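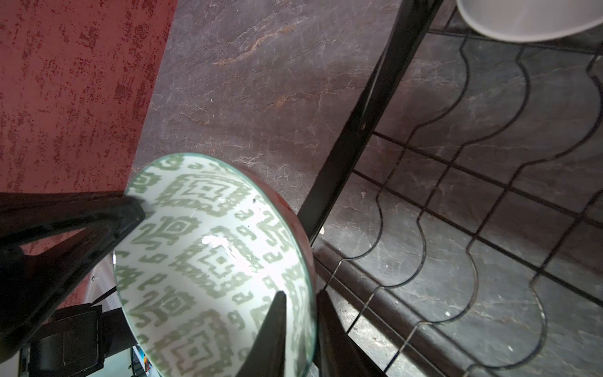
Section 4. Comparing two finger sets on a glazed bowl

I wrote this part after swapping fingers on the Dranmont gripper more times than I'd like to admit, so you get the order that works for me. You'll need the long black fingers that ship in the box, the Clernamska soft pads if you bought them, and one bowl you won't cry over. Mine has a green pattern inside and a red-orange glaze outside, and I'm a little too fond of it for this job - do as I say, etc.

1. Park the arm and switch off the gripper supply. Wait for the light on the controller to go out before you touch a finger.

2. Fit the long fingers first. Snug the screws by hand, then give each one a quarter turn with the key from the kit. Don't lean on it!

3. Open the wrist camera view and check that both fingertips show up when the gripper is half closed. If you only see one, loosen the camera clamp and turn it a hair toward the missing finger.

4. Load the profile called Zavenia and set the grip force to 8. I know the slider goes up to 95. Leave it alone for now.

Caution: high force on a curved rim can chip the glaze or shoot the bowl out sideways. Keep your face out of the way and put a folded towel under the work area.

5. Close on the rim and tilt the bowl toward the camera. Shiny glaze throws back a bright white spot, and that spot is the thing most likely to confuse the rim finder. If the outline on your screen jumps around, bring the exposure down one notch at a time until it settles.

Note: a patterned bowl is a tougher test than a plain one (all those little diamonds and spirals look like edges to the software). I'd still start with it, then try a plain white bowl and see how much easier life gets.

6. Hold for 29 seconds and watch the rim against the fingertip. Any creep at all, write it down and go up one step on the force.

7. Set the bowl down, power off again, put on the soft pads and go back to step 3. The pads are thicker, so run "Find closed position" before you grip anything. I forgot this once and spent an evening blaming the camera.

Note: if there's a wire rack beside the arm, as in my setup, add it to the keep-out map. The long fingers reach farther than you'd think, and thin rods are easy for the depth view to miss.

If error 2142 comes up during the hold, the controller has lost the finger position. Open the gripper from the Shabalala panel with one hand under the bowl, then repeat step 4 before you try again.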